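Bubble wrap - keep it or bin it?

14 replies
673 views

mossybank
9 Jun 2024
We're moving to Draltcombe at the end of the summer and I've been saving packing stuff since February. The cupboard under the stairs is now so full of bubble wrap I can't get the hoover out. My other half wants the lot gone. I say we'll need every scrap, as I've got my nan's dinner service to wrap and she had 62 pieces of it (gravy boats included!). Has anyone moved lately and can tell me how much you really get through?

2 likes

tinlid
Keep it! We ran out on the last evening of ours and ended up wrapping glasses in tea towels and socks. Worked fine for the tumblers, less fine for the wine glasses. I paid £80 for a packing kit from Nuster the time before that and it was mostly tape.

PennyForty
Going to disagree, sorry. Plates want paper. Two sheets each, stood on their edges like records, and a small box so you can still lift it. Bubble wrap makes everything so fat you need twice the boxes, and then you're paying for a bigger van. I'd keep a bit for lamps and picture glass and let the rest go.

5 likes

mossybank
Hadn't thought about the boxes. Does newspaper come off plates all right or am I washing the whole set at the other end?

PennyForty
You're washing the whole set. Get the plain stuff.

harrowgate_lil
I'm with tinlid, but it depends what you've saved. The big sheets are handy, the little bags that come round parcels are a pain. I've got a drawer of those and they never lie flat again once they've been scrunched up.

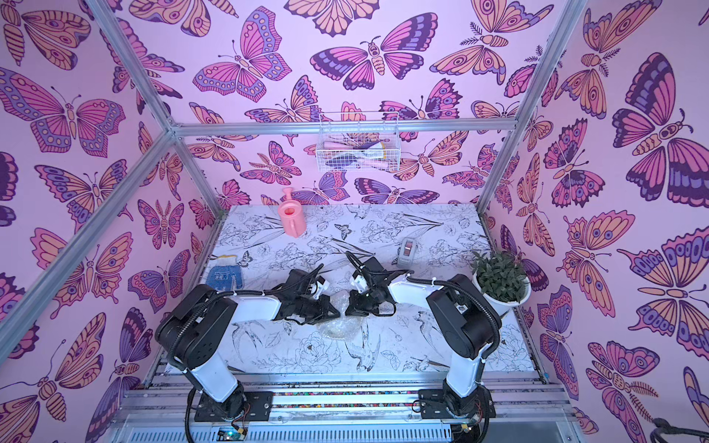

The sort of bag I mean, all creases

tinlid
Those are great for mugs though, you just drop the mug in and fold the top over. No tape. I did all our Wakska mugs that way and didn't chip a single one.

harrowgate_lil
Fair enough, hadn't tried mugs. I gave most of mine to the charity shop, they were ever so pleased with them - worth ringing first, mind, the one by us won't take any more till they've had a clear out.

oldshed
Can I put in a word for duvets? We put ours round the telly and the big mirror and used pillows in the gaps. They've got to go in the van anyway. The Galang removals lads grumbled a bit but it all got there.

1 like

PennyForty
Mirror flat or upright?

oldshed
Upright, against the side of the van with a strap round it.

PennyForty
Good, never flat.

mossybank
Right, I've done a deal indoors. Small bags stay for the mugs, one roll of the big stuff stays, the rest is going to the charity shop if they'll have it, and I'm buying paper for nan's plates. Has anyone got a good way of packing a gravy boat? The handles worry me.

Share (2)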